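### 3.2 Garment layout and initial state

All trials in the T-shirt subset begin from a flat layout. The garment is placed on a white rectangular table with the neckline toward the far edge and the hem toward the near edge. It is not pressed or smoothed beforehand, and residual creases are treated as part of the initial state.
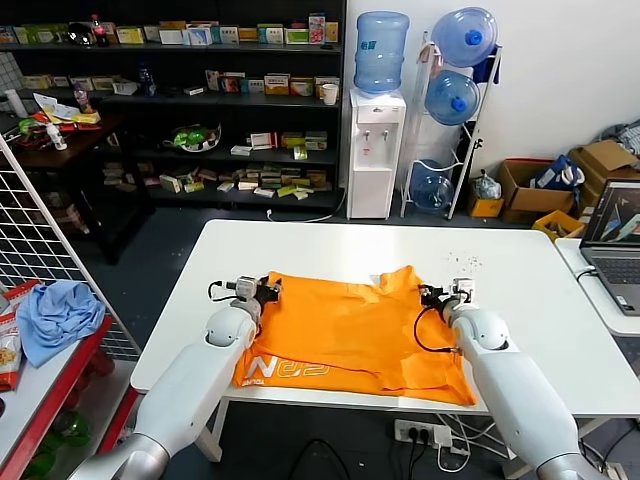
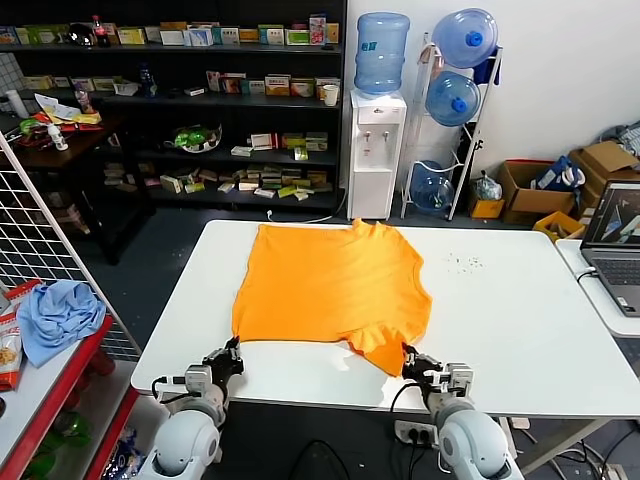
**Figure 2.** Orange T-shirt on the white table, neckline toward the far edge. First panel: contact at the upper part of the shirt, with diagonal creases across the fabric. Second panel: contact at the lower right corner of the hem, with a fold near the table edge.

We define the layout as acceptable when the hem and both shoulder points can be located without lifting the fabric. Creases that do not hide one of these points are ignored. Under this definition 2,257 layouts were retained and 57 were rejected, most of the latter for a sleeve trapped under the body panel. Rejected layouts were not repaired and do not enter the results in Section 4.

Two fold sequences are considered. In the Ivley sequence, the sides are brought to the center line first and the hem is then raised to the neckline. In the Varkia sequence, the hem is raised first and the sides follow. The sequences produce the same nominal rectangle but distribute error differently. A hem misaligned in the first step of the Varkia sequence is carried into both side folds, while in the Ivley sequence it affects only the final edge.

Overhang at the near edge requires separate treatment. Fabric extending past the table is subject to its own weight, and the hem line measured on the tabletop is then shorter than the true hem. Following Akinola's convention, we measure the hem along the fabric and record overhang as a separate variable. Printed areas are also noted, as the ink layer stiffens the jersey locally and tends to displace a fold line toward its border. Fabric weight was not controlled; the effect of this choice is discussed in Section 5.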